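Flerkia Kitchen Notes

Small habits for a small kitchen (and the odd big one)

Posted 14 September 2018

I've been meaning to put all of these in one place for ages. They've been living on the backs of envelopes and in replies to people who write in, and my sister pointed out that I'd answered the same question about scuffed worktops three times this year with three different answers. Fair enough! So this is the tidied version, and where I've changed my mind I've said so.

Our kitchen in Tremcombe is narrow, north-facing and has one decent stretch of surface, so most of what follows is about getting the best out of that one stretch. If you've got acres of granite, well done you, skip to the bit about sauces.

Clear down before you cook, even if you've already cleared up

I used to start cooking around whatever was there. Post, keys, the fruit that wouldn't fit in the bowl, somebody's homework. Now I take two minutes and shift the lot on to a tray, and the tray goes on top of the washing machine until we've eaten. It doesn't get sorted, it just gets moved. The sorting happens later with a cup of tea, and some nights it doesn't happen and the tray goes back where it came from. That's fine too.

Get a tray with a proper lip. Mine was flat for years and I lost a good many clothes pegs down the side of the machine.

Marks on white surfaces

White is lovely for a week. Then you get the grey smudges that look like dirt and laugh at a wet cloth. On a matt finish most of these are rub marks from pans and crockery, where something has left a bit of itself behind on the top. What I do now:

Warm water with a small squirt of washing-up liquid first, on a soft cloth, and dry it straight away with a tea towel. Half of what I thought was scuffing was old grease with dust in it.

If that hasn't shifted it, bicarbonate of soda mixed with water until it's like toothpaste. Put it on with a fingertip, leave it while you put the kettle on, then wipe it off with a damp cloth. Small circles, hardly any pressure. Try it at the back somewhere first.

I've stopped using the white foam eraser blocks on matt surfaces. They do take the mark off, but they're a fine abrasive and I now have a shiny patch by the bread bin the size of a saucer. It catches the light every morning and I say a rude word at it.

Kanchan Vishwakarma wrote to me last November to say she uses a pencil rubber on the small grey lines. I tried it, and she's right! A clean white one, not the pink sort on the end of a pencil, which left a smear on mine.

Things that stay out, things that don't

My rule was always that if we used it daily it could stay out. The trouble is that we use a lot of things daily. So I changed the rule to one appliance out at a time, with everything else in the cupboard under the stairs, and we lasted a fortnight before the toaster came back.

Where we've ended up is somewhere in the middle. The kettle stays, the toaster stays, and anything else has to earn it. The slow cooker is out from the end of October until the clocks change again, and then it goes up high. Anything heavy that has to be lifted down from above head height should be given to a taller person or got rid of, in my opinion.

Leave a gap behind anything that gets hot, and check your booklet for how much. Pull it forward once a month too and get the crumbs out. I do it on the same day as the bathroom bin so that I remember.

Bananas

Keep them away from the other fruit unless you want the other fruit to ripen, in which case put them right in with it. A hard avocado in a paper bag with a banana is usually ready in a couple of days. I don't bother wrapping the stalks in cling film any more. I did it faithfully for most of a summer and couldn't tell the difference, and it's a fiddly thing to unwrap when you've got a child waiting.

They also go grey and sulky in the fridge, but only on the outside. If the skins have gone dark and the insides are still firm, carry on and eat them. When they're past that, peel them, break them up and freeze them in a tub for banana bread. Do peel them first. I once froze six in their skins and getting into them was like skinning a seal.

Getting the last of the ketchup out

More letters about this than anything else, which says something about us all. Standing the bottle on its cap in the fridge door works if the cap is wide enough and the door isn't slammed (ours is slammed). If it keeps toppling, wedge it in a mug.

For the very end of the bottle, I lay it on its side on a plate for a few minutes before tea, so the sauce slides along one wall, then hold it cap down and give it one good flick from the wrist. The plate matters more than you'd think, as a bottle on its side will roll and a dribbly cap will leave a red ring on anything pale.

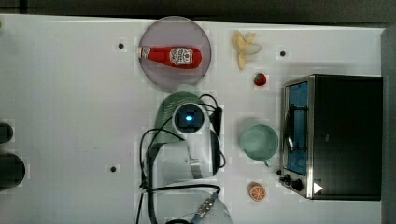
Rinsing out sauce bottles

Once there's really no more to be had, put a splash of vinegar in, shake it hard, and tip the lot into a stew or a pan of beans. Then a little warm water and another shake before it goes in the recycling. Check what your own council wants done with the caps. Ours wants them left on, and my mother's, a short drive away, wanted them off for years and then changed.

If the cap has a dried crust, sit it in a cup of hot water while you wash up and go round the hole with a cocktail stick. It's a horrible little job and it takes no time at all.

Plastic plates and the orange problem

Anybody who has served bolognese on see-through plastic knows about the orange problem. I've had good results from sunshine, of all things. Wash the plate, put it on the windowsill on a bright day, and by the evening most of the stain has faded. In winter I use the bicarb paste again and leave it on for 60 minutes, then wash as usual.

Cold water first, before hot, helps as well. I was taught the opposite and I've only recently come round. And wipe the oil off with kitchen paper before the plate goes anywhere near the bowl, or you'll have it on everything else.

Plastic plates scratch if you stack them dirty or with grit between. I keep a sheet of kitchen paper between ours, which Bram Verhoeven teased me about when he came to stay, until he saw how his own had gone.

The drawer

You know which one. I emptied ours on to a towel on the floor and made myself put back only what I could name a use for. Out went 2 garlic presses (I use a knife), a melon baller, and a key to something. The key I kept, in the end. I'm not brave enough to throw away a key.

Cut-down cereal boxes make perfectly good dividers. They last a few months and cost nothing, and when they get grubby you recycle them and eat some more cereal. I did buy the Pluveck bamboo ones once and they're very handsome, but they were a finger's width too wide for the drawer and now they hold seed packets in the shed.

Cloths, and how many

I boil mine in an old pan at the end of the week with a spoonful of soda crystals. Open a window. You can put them through a hot wash with the towels if you'd prefer, but skip the fabric softener as it stops them soaking anything up.

Different colours for different jobs is a good idea that I have never once managed to keep going. What has worked is cutting a corner off the ones that have been on the floor. Missing corner, floor only. Everyone in the house understands it, including the visitors, who are told on arrival.

From the letters

A reader in Prydderch asks whether lemon juice is all right on a stone worktop. Please don't. It can etch marble and limestone very quickly, and so can vinegar. A drop of washing-up liquid in warm water will do nearly everything you need.

Another asks how to stop a chopping board sliding. A damp cloth folded flat underneath, or a sheet of wet kitchen paper if all the cloths are in the boiling pan — as mine are while I type this.

Do keep writing in, particularly if you've found a way of cleaning the runners on a sliding cupboard door. I'm down to a cotton bud and bad language.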